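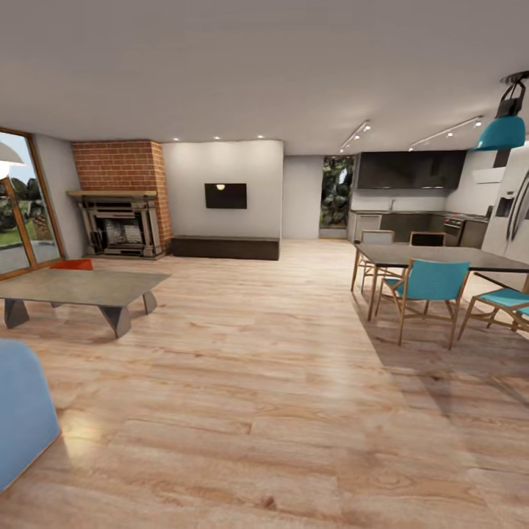
OK, picking this ticket back up, because the tidy-up run in the big living room still won't finish and I've now lost most of a weekend to it. Short version for anyone who hasn't followed: Misska (our planner) is supposed to do three chores in simulation, back to back. Wipe the coffee table, wipe the dining table, put a cup on the kitchen counter. It does the first one fine. Then it sets off for the dining table, gets near the turquoise chair on the near side, and just sits there re-planning until the clock runs out. You'd think all that bare wood floor between the fireplace and the table would make this the easy part!

**Status:** open
**Scene:** living/dining/kitchen, daytime
**Owner:** me, Heikki Turunen is second pair of eyes
**Step limit:** 2252

**What I tried first**

Turned the step limit up. I know, I know. Raili already told me in the last review that more steps never fixed a stuck planner, and she was right, it used all of them and stood there. Put it back to 2252.

Then I blamed the floor. We changed the floor material in the last scene update and I had a theory that the shine was messing with the depth estimate (it did exactly that to us in October, on the tile bathroom). So I swapped in a flat matte material and ran it again. Same stop, same place, give or take a hand's width. Swapped it back, since the wood looks nicer and I have to stare at it all day.

**Then the map**

This is where it got more interesting. I dumped the occupancy map at the moment it stalls and the dining area is one solid blob. Chairs, table, the gaps between the chair legs, all of it marked as blocked. So the planner thinks the goal pose is inside a wall, more or less. The coffee table doesn't get this treatment, and I think that's only because there's nothing parked up against it on the side we approach from.

Heikki asked if it was the shadows under the table. Fair question! I turned shadows off for one run and the blob was still there. Not shadows.

**Log from the bad run, trimmed**

```
step 150 chore 1 done (coffee table)
step 1000 nav: goal = dining table, near side
step 1170 nav: goal pose in collision, re-plan
step 1171 nav: goal pose in collision, re-plan
step 1172 nav: goal pose in collision, re-plan
```

...and so on down to 2252. I'm not pasting the rest, you get the idea. The long stretch between 150 and 1000 is the cloth being rinsed and put away, which is slow on purpose, so please don't open a separate ticket for that (looking at you, Aarne).

**Best guess right now**

The collision shapes on the dining chairs are boxes. Whoever imported them let the tool wrap each chair in one big box, so a thin wooden frame turns into a crate. Add our safety margin on top and there's no room left to stand anywhere useful. I checked one chair in the asset viewer and yep, box. Haven't checked the others yet.

**Workaround if you need a passing run today**

1. Pull the near-side chair back from the table by hand in the scene editor.
2. Set the safety margin to the small preset.
3. Start from chore 2, skip the coffee table.

With that I got a clean wipe on the dining table twice in a row, and then it clipped a chair on the third go. So it's a workaround and I wouldn't demo it to anybody.

**Side note, for Vilho**

You asked in the thread whether this means we can tell the Tanasarn people that the thing does chores. My answer is still "it wipes a table that has nothing next to it." A person would shove the chair over with a hip and not even notice doing it. Misska has no notion that a chair is a thing you're allowed to move, it's furniture and furniture is a wall. Fixing the boxes gets us through this room. Getting it to move a chair is a different project, and I'd love to work on it, but please don't put it on a slide yet.

**Next**

- Me: check the rest of the dining chairs, re-export with proper shapes, rerun all three chores with the normal margin.
- Heikki: see if the kitchen stools in the Lasberg scene came through the same import. I bet they did.
- Joonas: can you find the old import settings? I looked in the shared folder and gave up.

Leaving this open until I've got the full run going through to the cup on the counter.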